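Open day at the Frade ground, notes before I forget

Got there at the gate with two kids and one working umbrella. Queue already past the bike racks. Saturday, October 17, 2026, first open day the club has done with the new nets up, and word got out.

Cricket here is small. One ground, one proper square, the rest is rough grass that eats tennis balls. But they've got a women's side now, a juniors group and two league teams, and around 200 people came through before lunch. Tea ran out. More tea arrived.

Beatriz Rocha did the welcome, short, thank God. Then straight to the nets. Four lanes, the far one for kids with the soft ball. My younger one faced six, hit one, wants a bat for Christmas. The older one bowled at Raghavendra Rodrigues, who opens for the first team and was very decent about it. Said keep the front arm up. She has been walking round the house with her front arm up ever since.

Pavilion tour after. Scorebox is the best bit, old wooden number plates on hooks, Aníbal Veloso let the kids hang whatever they liked so for a while the home side was 3769 for 2. Honours board upstairs, names back to the Nendeck league days. Changing rooms smaller than you'd think. Kit room bigger.

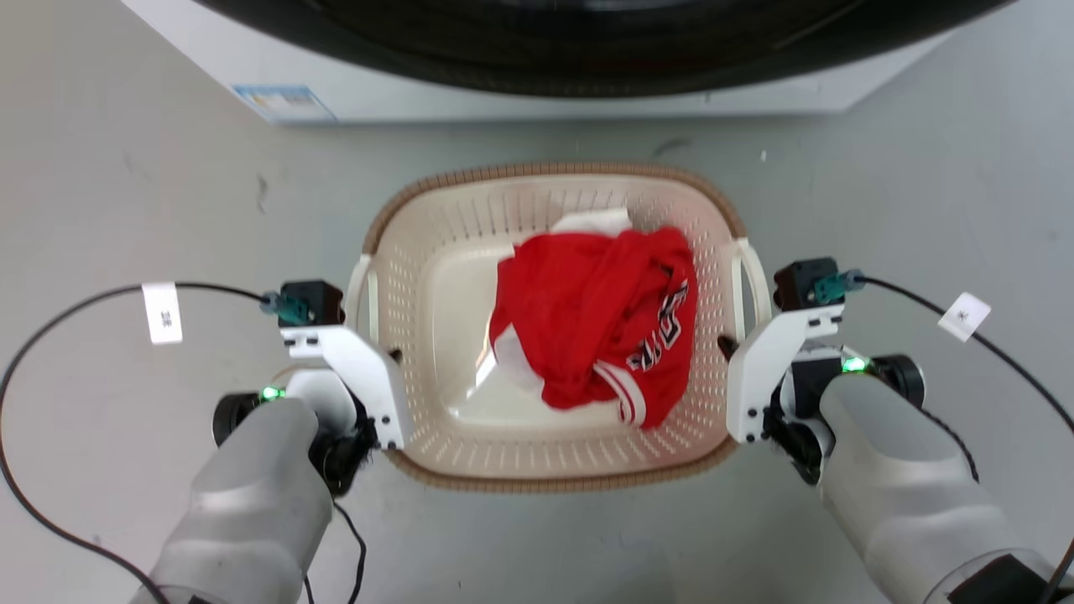 Do you need your own gear to join the juniors? The club lends bats, pads and helmets for the whole first season, so trainers and a water bottle are enough to start.

Exhibition game in the afternoon, 48 balls a side, club members against a Trotance select team who turned up one short and borrowed a fielder. Retno Gunawan got the wicket of the day, a slow one that hung up forever and then hit middle. Big noise from the bank. Rain held off untl the last over, then didn't. They finished anyway.

Grumbles: parking is a field and the field was mud. Card machine down at the food stand, bring cash. No shade or cover on the far side. And the schedule on the door had the juniors session an hour later than it happend, so some families missed it, a shame.

Winter nets start indoors soon, sign-up sheet by the bar. Ilídio Aguiar has the list if you missed it. Next open day is in April, same ground, on the grass if it dries out. We're down for both.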